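I used to think movies were filmed the way we watch them: first scene first, last scene last, everybody goes home. Nope! Most movies are shot all out of order, and I think it's one of the best secrets in filmmaking.

Say you've written a movie called *Drumwood*. It starts in a kitchen, goes off to a spooky forest, and ends back in the kitchen with pancakes. Would you film in the kitchen, pack up every light and cable, drive to the forest, then drive all the way back for the pancakes? That's a lot of driving (and a lot of cold pancakes). So you film both kitchen scenes together, even if one is the beginning and one is the end.

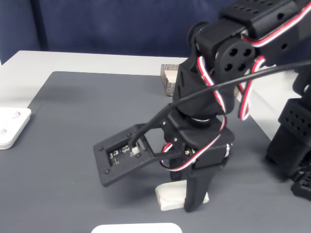
*A robot arm reaching down over a dark mat.*

## Who keeps it all straight?

A script can easily have over 100 scenes, and each one gets a number. Somebody called the assistant director sorts those numbers into a shooting schedule. Monday's work might be scene 6 in the morning and scene 156 after lunch!

Then there's my favorite job, the script supervisor. They write down all the tiny stuff. Was her left sleeve rolled up? How full was the glass of milk? If the glass is half empty and then suddenly full again, that's called a continuity mistake, and I love spotting them.
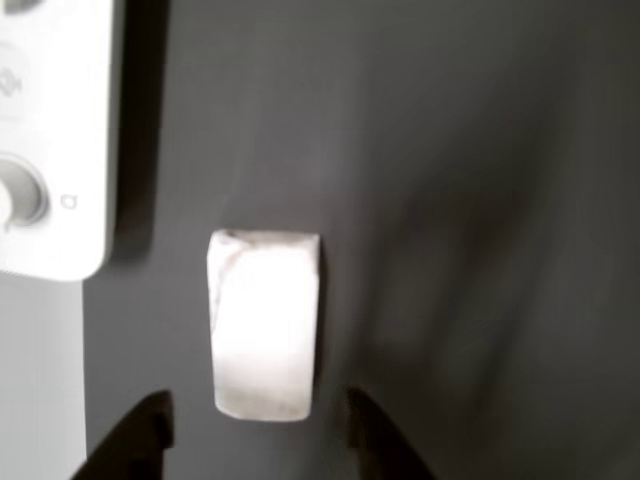
Rawan Khoury wrote to me asking how actors can cry over a goodbye when they haven't even filmed the hello yet. Great question, Rawan! They read the whole script first, lots of times, so they know what their character has been through by that page. The director helps too, with a little reminder before the camera rolls, like "you've just lost the map and you're mad at your brother."

Want to try it? Write a story with five short scenes, film the last one first, and put them in order afterward. Keep notes on your sleeves.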